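Lenditden Guest House — Questions from Housekeeping Staff about the Setell Project

Updated 20th June

We collected these questions at the staff meetings in April. If your question is missing, please write it in the notebook at the linen desk.

What is the Setell project?
It is our trial of automated bed making and folding. The work on the beds is done with two-finger grippers, and the system learns from it.
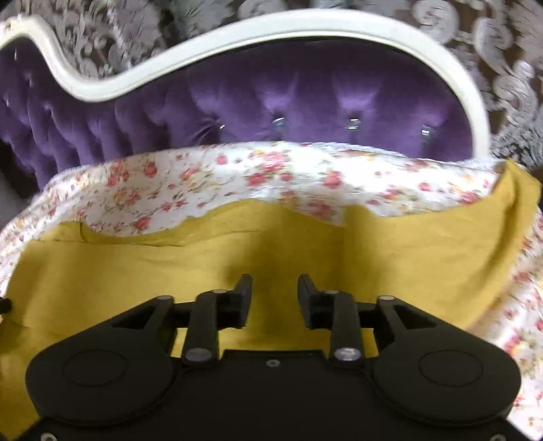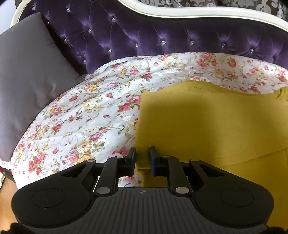 Will I lose hours because of this?
Your contract hours stay the same until the trial is finished. Any change after that must be discussed with you first, in a meeting and also in writing.

Who can take part?
Everybody on the day shift at the Pullar building. You need two training mornings, and they are paid as normal work.

Do I get more rooms to clean on trial days?
No. On trial days the room list is shorter — the supervisor takes off the trial rooms before the lists are printed.

How much has been recorded until now?
2,089 recordings of pulling and folding covers. The plan is 2,875 before we decide anything about the next step.

Is my speed measured?
We do not keep speed by name. The company Prasertsri receives the recordings without the staff list.

My wrist hurts after many beds. Will it help?
We hope so, but we cannot promise it yet. Please report pain to your supervisor in the usual way, and do not wait for the trial to finish.

Can I stop after I have started?
Yes, on any day. You go back to your normal list and it is not written in your file.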